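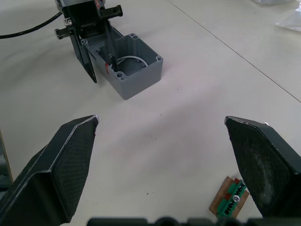

MUSEL, 2021-08-26 -- The Andside Learning Center will open fall registration next week for 23 evening courses, including a new beginner course in household electricity. The course covers low-voltage circuits, reading a wiring diagram, fuses and breakers, and what a homeowner should leave to a licensed electrician. Practice work is done with small parts on a tabletop. No work is done on live household wiring at any point in the course.

Classes begin in October and run through the winter, with a break for the holidays. Each course meets once a week for two hours. The electricity course has 19 places, and a second section will be added if the waiting list is long enough to fill it.

The center enrolled 547 adults in its last full year of in-person teaching. Most of last year's courses were moved online or postponed. Sewing, upholstery, ceramics and bicycle repair could not be taught well over video and were dropped from the schedule altogether. All four return this fall.

"People kept calling to ask when the hands-on classes would be back," the center said in a statement. "We also heard from many who had spent a year at home looking at things they did not know how to fix. The electricity course came out of those calls."

Courses will be taught at two sites. Languages, bookkeeping, writing and computer classes stay at the main building on Andside Road. Hands-on classes move to the Yoshida Building, a former printing shop near the bus station that the center has leased for three years. The ground floor has been divided into a wet room for ceramics and two workrooms with new lighting and ventilation. There is step-free access from the parking lot side. The front entrance on the street has four steps and no ramp, and students who need level access should use the rear door.

Part of the cost of fitting out the workrooms was met by Brovadico, a Musel building supply company, which also donated hand tools and storage shelving. The rest came from the center's own reserves. The company has no role in choosing courses or instructors.

Fees have not gone up from the last in-person schedule. Residents of Musel pay the lower rate and will be asked for proof of address when they register. Reduced fees are available to students over 65, full-time students and people receiving unemployment benefits. Materials are included in the fee for electricity and bicycle repair. Ceramics students pay separately for clay and firing, and sewing students bring their own fabric.

Students who paid for a course that was postponed last year and did not ask for a refund have a credit on file. The credit can be used for any course this fall, including the new one, but it has to be applied at the time of registration. Letters explaining how to do so were mailed earlier this month. Anyone who has moved since then should contact the office.

Class sizes have been kept smaller than usual in every room. The center will follow the health rules in force when classes begin and will send them to registered students before the first meeting. If a course has to stop partway through, the remaining sessions will be rescheduled or refunded.

Registration can be completed by mail or in person at the main building. Online registration is open for language and computer courses only. The full schedule is available at the front desk, at the Musel Public Library and at the Brovadico store.

About the Andside Learning Center
The Andside Learning Center is a nonprofit school offering evening and weekend courses to adults in Musel and nearby towns. No previous study is required for beginner courses.

Media inquiries: Andside Learning Center, Information Office, Andside Road, Musel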